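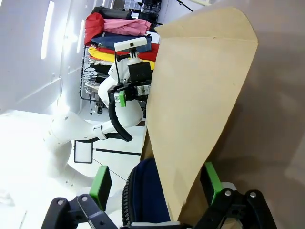 A sheet of tan kraft paper, with a crease just below its folded top.

The Return of the Paper Bag

The last paper mill in Zaltgate was supposed to close nine years ago. The owners had put the date in writing, the union had settled on terms, and a scrap dealer had already walked the floor putting chalk marks on the machines. Then the county passed a ban on thin plastic checkout bags, two neighboring counties followed, and the order book filled up for the first time in a generation.

Today the mill employs 368 people and runs day and night. It makes one thing, brown kraft paper, and sells most of it to bag plants within a day's drive. The rest goes out as wrapping and void fill for companies that ship small goods by mail.

Kraft is an old process. Wood chips are cooked under pressure with chemicals that dissolve the lignin, the material that holds the fibers together in a tree. The fibers that come out are long and largely undamaged, and long fibers make strong paper. The word is German for strength. Left unbleached, the pulp keeps its brown color, and skipping the bleach saves both money and water.

Softwoods such as pine and spruce give the longest fibers. Zaltgate buys its chips from sawmills up the Drarklow valley, where they are a leftover from cutting lumber. When housing slows down, the sawmills cut less and chips get scarce. Two winters ago the price doubled between November and February, and the mill stopped one of its lines for 4 weeks.

The bag plants feel those swings next. Krishnan, a family firm that started out making flour sacks, now turns out grocery bags at a rate of 400 a minute on its newest line. Its buyers want lighter paper every year. A lighter bag costs less to make and less to truck, but it has to carry the same two jars of sauce and a gallon of milk. Most complaints concern handles. The twisted paper kind is glued to a patch inside the lip, and if the glue is laid too thin the patch peels off under load.

Stores have their own arithmetic. Paper bags take up several times the space of plastic ones, in the truck and under the register. A grocery manager in Drarklow keeps hers in the old bottle return room and says she would not have space for them otherwise. Many chains charge a dime a bag, and after the first month or two a good share of shoppers start bringing their own.

Whether any of this helps the environment depends on what is being measured. Paper takes more energy and water to make than thin plastic does, and it weighs more. It also breaks down if it ends up in a ditch, and most towns will take it at the curb. Each trip through recycling shortens the fibers, so old bags tend to come back as boxes or the inner layer of cardboard.

Modport, the largest town in the county, looked at what was coming out of its storm drains before and after the ban. Crews had pulled 676 pounds of plastic bags from the grates in the year before. The following year the bags were too few to weigh separately, and the town dropped the line from its report. Spending on drain cleaning stayed the same. Leaves make up most of the work.

At the mill, the talk this September is about a new dryer section. The old one went in when the mill still made newsprint, and parts for it have to be machined by hand in a shop across the river. A decision is due before the end of the year.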